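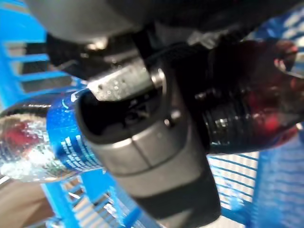
Wafula Were reckons you should never buy a heat pump before you've sorted your draughts, and after the winter we've just had I'm starting to think he has a point. He said as much under my last post and I ignored him, so fair play.

Anyway, new problem. We're in a 1930s semi in Olby, three bedrooms, solid walls at the front and a badly built extension at the back. The old gas boiler is on its last legs (it bangs like somebody's trapped in it) and I've had two quotes for an air source heat pump. One firm says we can keep nearly all our radiators and just swap the two in the living room. The other, Skura, wants to change every radiator in the house and re-pipe the upstairs, because the pipes up there are microbore. The difference between the quotes is big enough that my husband went and stood in the garden for a bit.

What I can't work out is who's right. The first chap was here for less than half an hour and didn't go upstairs. The Skura woman spent most of the morning measuring windows and asked me what temperature we like the bedrooms at, which I'd never once thought about. She also asked where the outdoor unit would go and wasn't keen on the side passage, as it's narrow and next door's kitchen window opens on to it.

We already have solar on the roof, 16 panels, and I'd love to run some of the heating off that, though I know perfectly well the sun's not doing much in January. So, do I really need all new radiators? Has anybody kept their microbore and lived to tell the tale? And is it daft to be doing this before the loft is topped up? We've got a thin layer of the old yellow stuff up there and I can see the joists poking through it.

Thanks in advance, and sorry this is so long!

Darlene Dhillon
Posted Jul 26, 2024

Gitau Mwaipopo

Do the loft first. I mean it, do it this weekend if you can bear to be up there in this weather. It's the cheapest thing on your list and it changes the sums for everything after it, so if you let somebody size a heat pump for the house as it is now and then insulate, you've paid for a bigger machine than you need. Bigger ones switch on and off all the time in mild weather and that's bad for your bills. Leave the eaves clear so the air can still get through, and lag any pipes and the cold tank while you're at it.

On the quotes, I'd be asking the quick one to show you his heat loss calculation, room by room. If he hasn't been upstairs he hasn't got one. It should list every room with the area of the walls and windows, the temperature it's been worked out for and how much heat each radiator gives out at the flow temperature he's planning. That last bit is where people get caught. A radiator that's lovely and toasty with a boiler pushing 70 degrees through it gives out a lot less at 45. You can keep your old radiators if he runs the system hotter, but then you pay for it every month for as long as you own the thing.

Now the microbore. We kept ours! It was 10mm to all the bedrooms and my installer was nervous, but he worked out the flow to each one and the bedrooms didn't need much heat, so they stayed. The run to the big back bedroom had to be replaced with something fatter and that meant a day of floorboards up and a carpet that has never gone back quite flat. If yours is 8mm I'd be less hopeful. Measure across the outside of the pipe where it comes up to the valve and you'll know.

So my guess is you'll land somewhere between the two quotes. Ask Skura which radiators fail on her figures and by how much. If a bedroom is only slightly under and you like it cool in there, tell her so and she can work it out again at a lower temperature. Swapping a single panel for a double of the same width is often enough, with no need to move the pipes much.

I'd listen to her on the side passage too. The units pull in air and blow it out cold, and in a tight space they can end up breathing their own cold air. Plus there's the neighbour. Ours is on the back wall and I barely notice it except when it's defrosting and steam comes off it.

About the solar, don't bank on it for heating. Ours does most of the hot water from March onwards if I set the cylinder to heat at midday, and in the depths of winter it does next to nothing. Still worth having the timer set up properly though.

Marin Krasniqi

had mine done 17 months ago, all new rads, no regrets. house is warm all the time and not in bursts like before. the mess was awful tho, get the dust sheets out. also check the grant is already taken off the price on both quotes, one of mine had it off and the other didn't and I spent a week comparing them wrong

Bakari Chege

Same question here, following. Is 8mm a definite no? Mine is all 8mm.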